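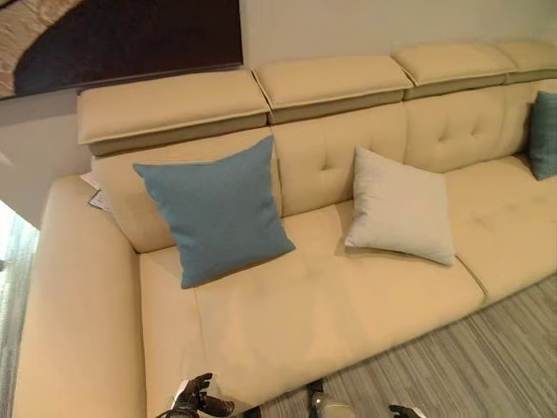 The Friday Tidy: Living Room Edition

Welcome back to the house gallery! If you've been following along since the hallway pages, you know the drill by now. I pick a room, I clean it up, and I put the results here so my sister-in-law Rhonda Tremblay can tell me what she would have done differently (hi, Rhonda). August is a terrible month for moving furniture, so for the living room I left all the heavy stuff exactly where it was and just worked on the sofa and everything that lands on it.

There's only one picture on this page so far. The rug is out for cleaning, and I refuse to put up the rest of the room until it's back, so I'll use the space to ramble about the sofa instead.

The big cream sectional, pillows against the back

Leather, kind of a buttery beige, with a bit of a shine to it. We bought it from Boychuk, the furniture place out past the feed store, and I spent weeks going back and forth on the color. Everybody warned me about cream. Tyson Lemieux from next door told me flat out that I'd be sorry before the first winter was over! Well, Tyson, I'm not sorry yet, but I do wipe it down a lot more than I ever wiped down the old brown one.

The headrests along the top are adjustable, and they're the reason we picked this one over the Nostness model I'd been drooling over. You can tip each of them to suit whoever's sitting there. The trouble is that they never end up matching again afterward, and I've stopped chasing them. I used to go down the row every evening setting them straight, and then somebody would sit down for the news and that was that.

The teal pillow

My favorite thing in the room. I like a pillow that leans over on one corner a little, like it just sat down. I tried lining them all up square once and it looked like a waiting room. The blue came first, and then everything else I've bought has had to get along with it — including a lamp I really didn't need.

The little off-white one

Smaller than the teal, light fabric, sits up nice and straight. I had a second big blue one in this spot for a while and it was too much. Rhonda says the small one disappears against the leather, and she has a point, but I like something quiet next to all that teal. It stays (for now).

The blue-green one with the check

It's a soft sort of plaid, very faint, and it goes down toward the right. I found it at Ornar on the clearance shelf and almost put it back because I thought the pattern would fight with the plain ones. It doesn't seem to bother anybody.

How I clean the leather

A few of you wrote in about this after the den page, so: vacuum first with the soft brush, right down into the seams and over those little button dimples on the back cushions, because crumbs love them. Then a barely damp cloth, then a dry one. Twice a year I use the Skondton conditioner, just 2 small dabs per cushion, and I let it sit overnight with a "keep off" note. The note gets ignored by the cat.

The wrinkles in the seat I leave alone. Leather wrinkles where people sit, and I'd rather have a sofa people sit on.

What's coming next

The bookcase wall, once I've decided what to do with 97 paperbacks and no more shelves. After that the side table and the window, with the new curtains if I ever finish hemming them. The rug people say the end of the month. If you've got a good way to keep headrests lined up, or a strong opinion about that plaid pillow, the comment box is open and I read every one.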